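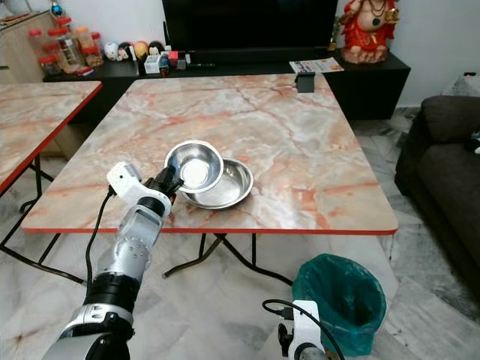 Chapter 5
Getting People to Care: The Small Campaign

Think back to the last public notice you really remembered. Maybe it was a bus poster, or a song about recycling you couldn't shake for a week. Somebody planned that! Somebody sat down with a message that most people would walk right past (wear a seat belt, check your smoke alarm, don't feed the ducks bread) and found a way to make you stop. This chapter is about how they do it, and it's my favorite one in the book.

We'll begin with a town called Jullthorpe and its frozen pipes. Every February the water office in Jullthorpe mailed out a leaflet telling residents to let their taps drip on the coldest nights. It was a perfectly good leaflet, with correct facts and a phone number in large type. And every February the repair crews were out until midnight anyway. One winter they answered 147 calls for burst pipes.

Then the office hired Latrice Obi, who had spent most of her working life in local radio. She didn't write a new leaflet. She asked the repair crews what people said when they opened the door, and the same sentence kept coming back: "I didn't think it was cold enough." So there was the real problem. Residents knew what to do with the tap. They didn't know which night to do it!

Her answer was Owen, a grumpy cartoon pipe who spoke on the evening radio only when a hard freeze was on the way. His spots ran up to 44 seconds, and he complained through every one of them. Children began doing the voice at school. The local paper, the Hetine, gave him a corner of its weather page, and the next winter people were calling the office to ask why Owen had been so quiet.

Notice how much of this happened before anyone drew a cartoon. Obi listened first, and she picked one action for one audience at one moment. The funny voice came last, and it worked because the thinking under it was sound. Plenty of campaigns start with the funny voice and never get any further, and we'll look at one of those, the Hirnetti bicycle light campaign, in Section 2.

Before you read on, try this. Pick a notice you pass every day and write down, in one sentence, what it wants you to do and when. If you can't manage it in one sentence, keep the notice in mind, as you'll be rewriting it at the end of the chapter.

Key terms: public message, target audience, call to action, timing, earned coverage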